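Sendbridge Notes
Opinion
17/02/2022
By Bukola Nnaji

This site uses cookies to remember your settings. By continuing to read you accept them.

Let the people who do the demos write the task

Writing this fast because the Prurov meeting is tomorrow and I want it out before then.

My position: if you are teaching a robot by demonstration, the person with their hands on the grippers knows more about the task than whoever wrote the task sheet. Usually a lot more. And we keep treating them like a faucet. Turn it on, demos come out, turn it off.

The job that got me worked up is a dull one. Soft black cap, wire stand, two hands. Pick the thing up, open it, get it over the top of the wire. One line on the sheet. Whoever wrote that line had a picture of a cap in their head, and the cap in their head was already cap-shaped.

Cloth isn't like that. You pick it up by whatever you can get, and then it's a rag. 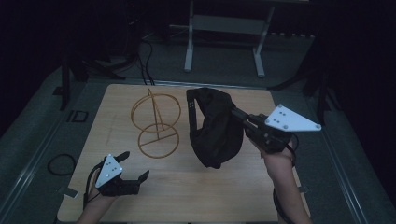 Cloth held on the right, left gripper open.

So now what? You've got one side clamped. You need the opening. Where's the opening? It depends where you grabbed it, and how it hung when it came up, and whether the band has folded under itself. People solve this without thinking. Shake it, turn it, feel around with the other hand. Except with grippers on you can't feel around, you have two stiff jaws per hand and your fingers are off somewhere behind them. So you start inventing. You use the stand to push against. You drop it on purpose and pick it up better. You put it down on the board and start from there.

Is dropping it on purpose a mistake? The sheet says a drop is a failed demo. Goes in the bin. I've watched someone make a really smart drop, a deliberate one, and then delete it because the rule said so. That still bugs me. The robot is going to end up with a bad grip sooner or later and it will have never once seen what a sensible person does about a bad grip.

We had 2344 demos in the Ogundipe set by September. 122 of them had any kind of regrasp left in. The rest were clean, clean, clean. Everyone was proud of the clean ones. I was proud of them too, for a while, I'm not claiming I saw it coming.

Then the policy ran on the arm and the first time the cloth came up twisted it just... kept going. Carried the twisted cloth over to the stand, went through the motions, let go. Beautiful motion. Very smooth. Did nothing useful at all. And back it went to home position like it had finished a shift.

By hand or by wire

There's an argument that runs through every one of these projects about how you should show the task. One camp wants hand-held grippers, you carry the tool yourself and the cameras ride along. The other camp wants remote control, you sit at a rig and drive the actual arm. I've done both. Badly, in the second case.

The remote people have a real point and I'll say it before I say why I come down on the other side. When you drive the arm, everything you record is something the arm can do. No wrist angle it can't reach. No speed it can't hit. You get the robot's body for free. We did a stretch on the Trurov arms last year and the data needed next to no sorting, it was in the robot's own terms from the first second.

But it was stupid data. Sorry. Everyone driving got cautious. They crept up on the cloth. They'd sit there for ages lining up a pinch which by hand takes no thought, then pinch, miss, creep again. And they never tried anything, because trying things through a remote rig is tiring, and because you're looking at a screen and you've lost all sense of how hard you're pulling. What you learn from that is how a nervous person drives an arm. Fine if you want a nervous arm.

With the tool in your hands you move like someone doing a job. You go faster than you should. You do the little flick. The view from the wrist is terrible, half the time you're staring into fabric with the goal somewhere behind it, and that's what the robot will be staring into too, so good, let it get used to it.

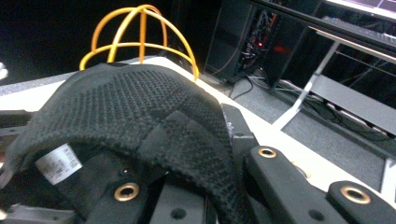 One reader wrote in after my last piece to say I was being romantic about hands. The whole pitch of remote control, the reader said, is that it stops you from cheating. A person holding a gripper can see over the top of it, can lean, can look at the stand from the side, and none of that reaches the wrist camera. So the demo looks informed and the robot gets the action without the reason for it. "You teach it to be confident about things it can't see," was how the note ended.

Good note. I've been chewing on it. I think it's right about the cheating and wrong about what follows. Yes, I lean. Everybody leans. You can add a head camera and catch some of that, and you should. But the fix the reader wants is to blind the person too, and then you're back to nervous driving. I'd take an informed demo with a gap in it over a blind demo with none. The gap you can work on. You can tell people about it! Say, look, the camera can't see over the cloth, so before you commit, bring the tool around and let it have a look. Two seconds. People will do it once they know why. They'll do it better than you asked.

Which is my whole complaint, really. They don't get told. They get a sheet.

What the sheet leaves out

I did three sessions of this one myself because I was tired of having opinions about it from a chair. Things I didn't know going in:

Your forearms go before your patience does. By the second session my grip was sloppy and so were my demos, and I'd have sworn they were the same as the morning ones.

You develop a habit very quick. Mine was always clamping with the right and spreading with the left. Never once the other way. Every demo I made says the right hand is the holding hand, as if that was a law of cloth.

Also you can't tell which demos are good while you're making them. The ones that felt clumsy were often fine on playback. Some that felt great had the fabric so close to the camera that there was hardly anything else to see, so what exactly was anyone supposed to learn from it.

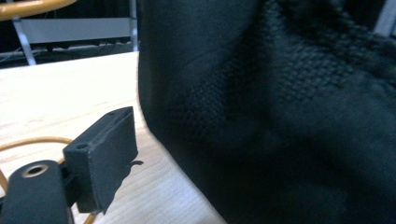
I brought all three of those up and the answer I got was that it averages out. Enough people, enough sessions, enough data. I don't buy it. Habits don't average out when everybody gets the same sheet and the same setup and most of us are right-handed. They pile up. You get one big habit with a lot of names on it.

And the tiredness thing is just never written down anywhere. There's a field for the date and a field for the operator and a field for pass or fail. No field for "I was wrecked by then." No field for "did it a weird way, on purpose, look at this one." I'd trade half the fields we have for that second one.

The cost thing. I know. Somebody at Prurov is going to say that letting operators rewrite the task makes the data inconsistent and then you can't compare anything with anything. It does make it messier. I'd still do it. A consistent set that only covers the easy way up is consistent about very little. And you can keep the versions apart, label them, it isn't hard, we label everything else.

I'd also like some demos that begin from a bare start, nothing in the jaws, stand up ahead, and the person allowed to take whatever route they like from there. No script for the approach. See what people really do with an open table and a goal. We script the approach so tightly now that I doubt anyone could tell you what the natural one is.
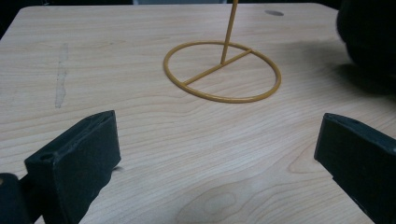

What I'll be asking for tomorrow

Keep the drops. Tag them, split them off if you must, but stop deleting them.

Give whoever is holding the grippers an hour with the task before the sheet is final, and let them change the sheet. Actual edits, with their name on it.

A free text box. One line. Optional. I will read every one of them myself if that's the objection.

Swap the holding hand partway through a session. It'll be slow and ugly the first few times. Mine were awful.

Play a couple of demos back to the person who made them, from the wrist camera only, the same day. I learned more from that than from anything I was handed in writing, and I only saw mine because I asked where the files went.

Pay for the breaks. Somebody always thinks that's a joke item when I put it on the list and it is on the list.

I've got no strong view on whether the next arm is a Trurov or something else and I wish the meeting wasn't going to spend most of its time on that. Will post what gets decided, if anything does. Comments are open until then, be as rude as you like about the hand-held part but please read teh bit about the gap first.

Get Sendbridge Notes by email. Enter your address to subscribe. Unsubscribe at any time.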